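# Left arm stops partway through the bag job (Rorby build, shared workshop)

Status: open. Logged by Kvido Procházka.
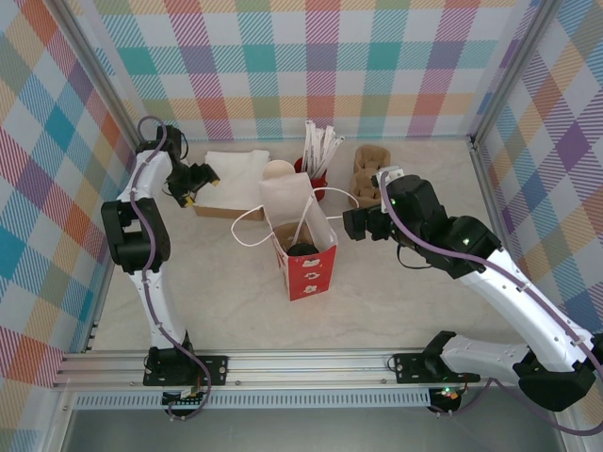

Marek Halás reckons it is the supply sagging and that I should stop blaming the software. I've heard the supply blamed for every fault on this build since October, including one that was a missing screw, so I'd like to see a reading before I buy another one.

**Fault:** packing routine, napkins first, then lid, then stirrers. Left arm goes out to the napkin tray, closes, lifts, and somewhere on the way to the red bag the wrist goes limp. Right arm carries on holding its pose as if all is well. No error on screen until the next command, then a timeout on the left wrist.

**Setup:** two arms on one aluminium rail, one control board under each base. Software is Zulo, Miloslav's copy with his changes in it. He says the changes are harmless. Noted.

### Tried so far

1. Power cycled everything. Came back, failed again on the third run. I don't count this as a fix and would ask people to stop writing "fixed" on the whiteboard after doing it.
2. Swapped the power leads between the two arms. Fault stayed on the left. If the supply or its lead were to blame I'd have expected it to move, or at least to hit both.
3. Slowed the left arm to half speed. Still fails, only later.
4. Ran the left arm with no napkins, same path. Fails.
5. Ran it with the elbow held low so the purple cable never pulls tight. 100 runs, no fault.

Number 5 is the only result here I half believe. The cable is clipped along the white segments and then hangs in a loop by the base. My guess is that the clips nearest the elbow don't leave enough slack when the arm reaches up and over the bag handles.

### Replies

**Chenxi Kong:** One good batch with the elbow low also means less load on the shoulder, so it doesn't rule out power. Can you put the meter on the left board while it lifts?

**Kvido:** Fair. Did it at 4 pm. Lowest reading was steady right through the failure, no dip I could see. It's a cheap meter and may be too slow to catch a short one, so Marek can keep his theory for now.

**Miloslav Říha:** Raise the timeout to 3,000 ms in the config. Worked on mine.

**Kvido:** That hides the message. The wrist would still be limp. Tried it anyway, and it was.

**Norbert Kratochvíl:** There is a spare cable in the Stollton box, longer than the one fitted. Don't cut it.

### Next

- Fit Norbert's cable, move the two clips by the elbow, leave the speed alone.
- Run the full routine with the elbow at its normal height. Last log died at line 1,513, so compare against that.
- Nobody changes the supply or updates Zulo until those runs are in, please. One thing at a time.

Leaving the ticket open.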